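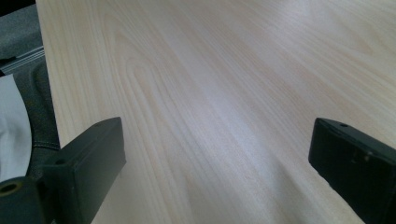 Fig. 1. Pale tabletop, cathedral figure to the left, straighter grain to the right.

Week 4: reading a surface before you clean it

Right, tables! I know, you were hoping for upholstery, but that's Friday, and I'd like us all to be able to look at a flat bit of wood properly first.

Start with the grain. Those nested U-shaped loops in Fig. 1 are what we call cathedral figure, and you get it when a board or a sheet of veneer is cut so the knife or saw skims across the growth rings. The straight, narrow streaks are closer to what you'd expect from a quarter-cut piece (though plenty of flat-cut boards have both, so don't get carried away). A printed laminate can copy either one very nicely, and from the top I wouldn't put money on it. Get down and look at the edge. Does the grain carry on over it?

Then the shine. See the bluish-white patch across the middle of the table? It's reflected light, and I've watched people scrub at one of those for ages. Move your head. If the patch moves too, leave it alone.

For the practical, you'll each get an offcut from the Ballach box. Damp cloth first, wrung right out, then dry along the grain. If your piece is bare wood it will feel furry afterwards, so let it dry for 24 hours and go over it lightly with 200 grit. Please don't sand the veneered ones!

Reading: Krajewska handout, section on veneers. Bring your offcut back, labelled.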